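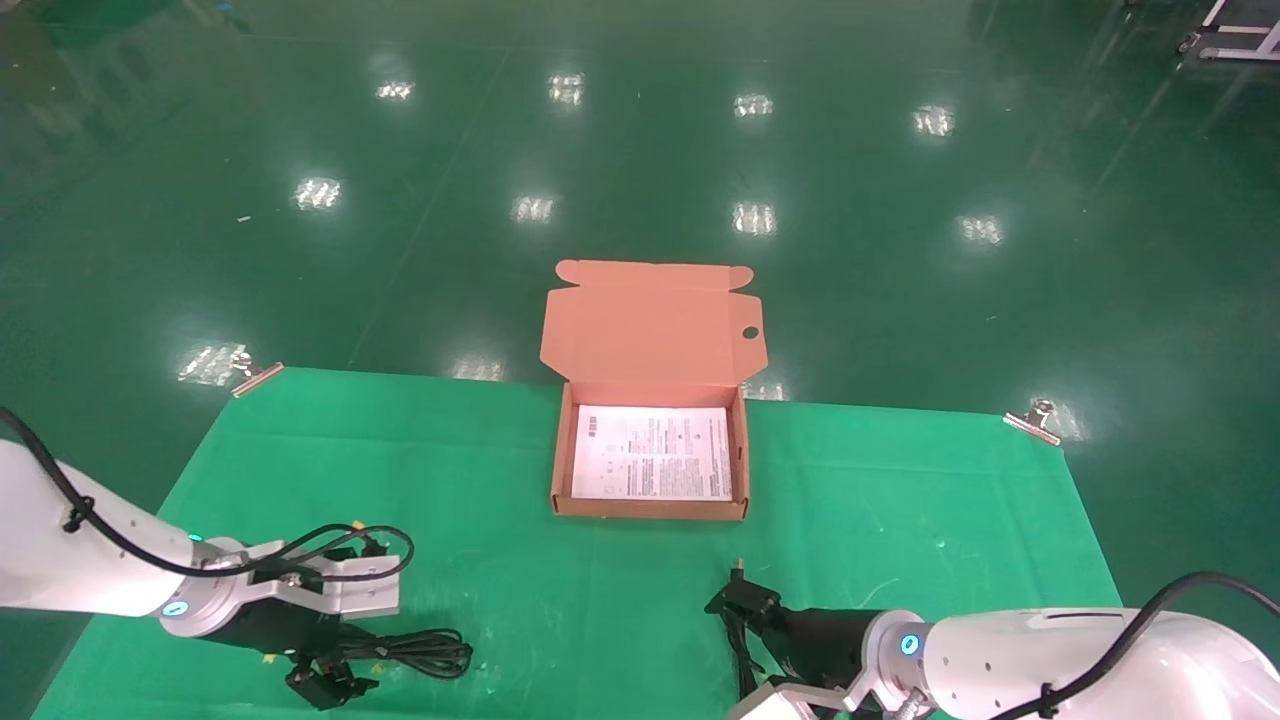
Drastance Two-Arm Bench Kit

Drastance is a parts and plans kit for setting up a pair of small robot arms over a shared work area. It suits a garage, a spare room or a community workshop. The kit covers everything between the arms and the job: gripper brackets, cable runs, the work cloth and the control software. Arms and grippers are not included.

The design came out of the Vilix shared workshop, where Nazareno Zuccaro and Cinzia Lombardi wanted a setup that could be packed away at the end of an evening. Box opening and folding were the first jobs they tried on it, and the sample programs still lean that way.

What's in the kit
Gripper brackets, left and right
Flange screws and spare washers
Reusable cable ties, black, pack of 38
Green work cloth, hemmed
Binder clips for the cloth corners
Printed build guide
Download code for the Messina control software

What you'll need
Two matching arms with a standard tool flange
Two parallel grippers
A computer with two free network ports
Hex keys and a small torque driver

Fitting notes
Mount the grippers before you run any cable. Tie the cable along the top of each arm and leave a loop at every joint, then move the arm by hand through its full travel. If the cable pulls tight anywhere, cut the tie and give it more slack. Gripper leads should stay clear of the fingers.

Cloth colour matters to the Messina software, which is set up for green. Other colours work after recalibration (page 2 of the guide). Pull out the worst of the wrinkles and clip the corners down.

Keep hands out of the work area while the arms are powered. Fit an emergency stop within reach of whoever is running the program.

Specifications
Kit weight in carton: 2 kg
Cloth: 132 cm x 100 cm
Warranty on brackets: 2 years

Ordering
Kits are packed by Erkovico and ship in batches. The next batch leaves in April. Replacement brackets are sold singly, so please state left or right when ordering. Build questions go to Benedetta Bellini at the workshop.

Page updated 12/12/2023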